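Where Does Everything Go? Storage in Small Kitchens
Project report, Home and Space unit
Shahnaz Mondal
Group: Prerkier

1. What I wanted to find out

Small kitchens. How people decide where a thing lives. My question at the start was too big (how do people organize their homes) and got cut down twice, first to kitchens, then to what stays out in the open and what goes behind a door. Glad it got cut. I would still be writing.

My guess before starting: people leave things out when the cabinets are full. Simple as that. The guess did not hold up very well, see section 4.

2. Where and who

All the kitchens are in Undcombe, most of them in the Rustby flats, which were built to nearly the same plan. Good for comparing. Same short run of counter, same window over the sink in most of them. 14 kitchens agreed, 12 ended up in the report. One family moved out in September before I could visit and one visit I wrote up so badly that the notes were useless. My fault.

Everyone cooks at home most days. I asked about that first because a kitchen where no one cooks would have been a different project.

3. Method

Visit, sit down, ask questions, sketch the counter. Around 40 minutes each. Three questions were the same for everybody:

What did you use this morning?
What would you put away if guests were coming?
What can you never find?

The third one got the longest answers by far. Lids, mostly. Also scissors and the good peeler.

For the sketch I marked each thing as out (counter, sill, wall, stove) or in (drawer, cabinet). I planned to measure distances from the stove with a tape but it felt rude in someones kitchen, so I switched to arm reach. Can you get it without moving your feet, yes or no. Rough but it worked.

4. What I found

Full cabinets was not the main reason. In 8 of the kitchens people opened a door for me and there was room inside. They still kept the wok out. When I asked why, the answer was nearly always the same, it's going to be used again tonight.

So frequency, more than space. Weight too. Heavy pots stay out or stay low. One woman said she would put her big steamer in the top cabinet when somebody else agreed to lift it down.

Walls do a lot of work. A rack with hooks holds the ladles and spatulas and then the drawer is free for other stuff. People with a rack were a lot less likely to complain about finding tools. People with one deep drawer complained the whole visit.

The window sill surprised me. Bottles and small jars end up there in almost every place, next to the sink, and hardly anyone had decided on it. It just fills up. Some of it gets too much sun, which people know and ignore.

Boards. Upright against the wall is the common way, usually near the sink end. Saves counter, and they can drip. Two people kept theirs flat and said they prep on top of it all day so why move it.

Stove area. Most people use it as a shelf between meals. A covered pan stays there, and other bits get pushed to the corner beside it.
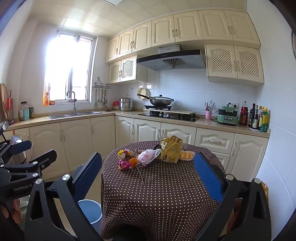
Back to the guests question. Almost everyone said they would clear the sill and the corner by the stove, and leave the wall rack alone. Hanging things seem to count as tidy even when there are lots of them. Same number of ladles on the counter would count as a mess. I thought that was the most intresting result in the whole project and I only noticed it on the second read of my notes.

5. Problems

Sample is small and mostly one set of buildings. People tidied before I came, several admitted it. Sketches are not to scale. Also I asked the guests question after I was already sitting there as a guest, which was not smart, should have gone first or been asked by phone.

Word limit was 2,492 for the full version with appendices (odd number, ask the department). This is the short one. Sketches are in appendix B.

6. If I did it again

Go back to the same kitchens at a different time of day, before dinner instead of after lunch. Ask the kids as well, they know where everything is. Follow up on Hettiarachchi, the block behind Rustby, where the kitchens have a pantry cupboard and no wall space by the window. I would like to know if the ladles go in a drawer there or if people find some other place to hang them.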